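13 Feb 2024

Feet are killing me but I want to get this down before bed. Went to the open day at Hudero with Maite Llorente, who'd signed us both up back when I was still pretending I might say no. It's out past Renddale, a long bus ride and then a walk, and I'd worn the wrong shoes (of course).

First came a talk with slides, a bit dry, though I perked up when the guy said they wanted 1000 recordings of plain everyday chores. Chores! All that brain power and what they need is people putting cups away. Then they let us wander and it got a lot more fun. Red brick walls, white pipes all over the ceiling, a nice wood floor. I'd pictured something more like a hospital.
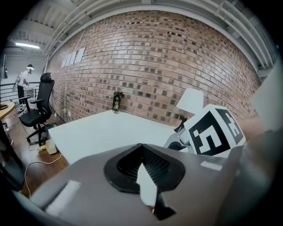 Hand-held gripper with its marker cube, Hudero open day.

I got a turn with one of the grippers and I was terrible! You squeeze, the fingers close, and your hand wants to do it the old way the whole time. Took me 2 tries to pick up a sponge. Maite got it right off and was unbearable on the walk back to the bus.

I asked if the robot would copy my mistakes too, and the woman helping us laughed and said they throw the bad ones out. So that's my contribution to science, in the trash.

Bought a Vallejo soda for the ride home. There's another open day in April, and Maite wants to bring her dad. I said I'd go if we drive. Must call the dentist tomorrow.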